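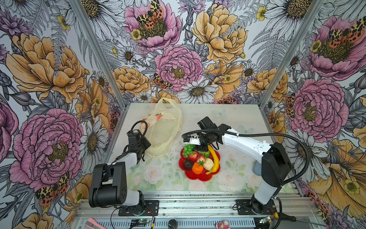

Residents of Mendora Court are asked to read the following advice on kitchen storage and household waste before the summer break. Most complaints received by the Elline Housing Office over the warmer months concern odour, pantry moths and overfull bins, and nearly all of them begin with small habits in the kitchen. Shopping bags are a good place to start. A thin plastic bag with a bit of fruit printed on it, crumpled up on a tabletop, is the sort of item every household collects, and it should be emptied, shaken out over the sink and put away on the day it comes home.

Storing bags

Flatten each bag, fold it lengthwise in thirds and roll it from the base towards the handles. Rolled bags stand upright in a shoebox or an empty tissue box. Keep no more than 40 in the flat. Bags that have carried raw meat or fish should not be kept, and neither should any bag with a split seam.

Soft plastics must not be placed in the yellow-lid recycling bin. They wrap around the sorting equipment and the whole load may be refused. Use them as liners for the small bathroom bin, or place them in general waste.

Fruit and vegetables

Take produce out of plastic before storing it. Bananas, tomatoes and stone fruit keep best on the bench until ripe. Apples may be kept in the crisper, away from leafy greens, which yellow quickly beside them. Potatoes and onions should be stored separately in a dark, dry cupboard. Wash berries only when they are about to be eaten.

Check the crisper every 3 days in hot weather. One soft lemon at the bottom of the drawer will spoil its neighbours.

Dry goods

Flour, rice, oats and dried fruit should be moved into jars or tins with tight lids. Write the date of opening on a strip of masking tape. Where moths have been seen, discard the affected packets in a tied bag, vacuum the shelf corners and the peg holes, and wipe the shelves with warm water and a little white vinegar. Bay leaves are often suggested — the Office has no objection to them, but they do not replace cleaning.

Kitchen bins

Drain food scraps well before binning them. A sheet of newspaper at the bottom of the caddy will take up what is left. Caddies should be emptied at least every second day and rinsed with hot soapy water. Bicarbonate of soda may be sprinkled in the base once the caddy is dry.

Prawn shells, fish bones and meat trimmings may be wrapped and kept in the freezer until the evening before collection. Please label the parcel.

Grease and drains

Cooking oil must not be poured down the sink. Allow it to cool, pour it into a jar or milk carton and place it in general waste. Wipe greasy pans with paper towel before washing. The blocked stack in the Dalia wing last winter cost 1,680 dollars to clear, and the plumber removed mostly hardened fat.

Sink strainers are available free of charge from the Office, one per flat.

Collection over the holidays

General waste and green bins will be collected as usual throughout December. The bin room on the Bhattacharjee Street side will be hosed out fortnightly and will be closed until 9 am on those mornings. Large cartons must be flattened and left behind the paper bins, clear of the door.

Requests for a replacement caddy may be left in the box at the Office counter with the flat number clearly written.

Elline Housing Office
November 29, 2021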